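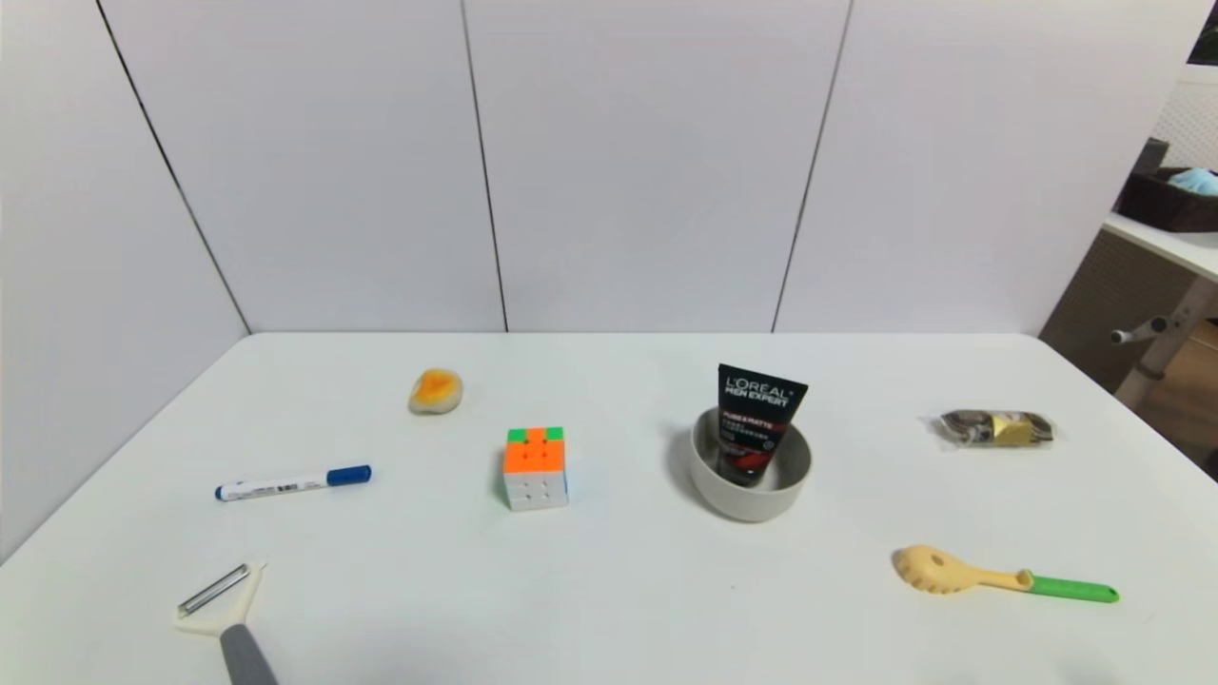 Wing-yan Tu wants to know why a robot needs a bedtime routine, when it never gets sleepy and has never once been told to brush its teeth. Fair question, Wing-yan. The robot in this story is called Kuvska, and it picks things up off a table and puts them down again. It is very proud of this.

Home Robots Animals Space Ask Us

Before Kuvska can pick up a cube, a bowl or a marker, somebody has to tell it where the table is. You know where your table is because you bump into it. Kuvska would bump into it too, only harder.

So each morning it does a setup called calibration (say "kal-ih-BRAY-shun"). The arm moves to 33 spots, one after another, and checks that its camera and its joints agree about where it is. If they argue, the camera gets wiped with a soft cloth. A smudge can make a robot very sure of something very wrong. Grown-ups have this problem as well.

Then come the fingers. Kuvska has two, with rubber pads that wear smooth like old sneakers. After up to 300 grabs, Pak-hei Kao switches off the power, waits for the light to go out, and undoes two screws on each pad. New pads go on. The screws go in a dish, and one of them goes on the floor, where it will be looked for.

Last comes the test grab. Squashy things are harder than hard things, and shiny packets are the worst, so Pak-hei starts with a cube. If Kuvska drops it, everyone goes back to the screws.

Shares 33 Comments 2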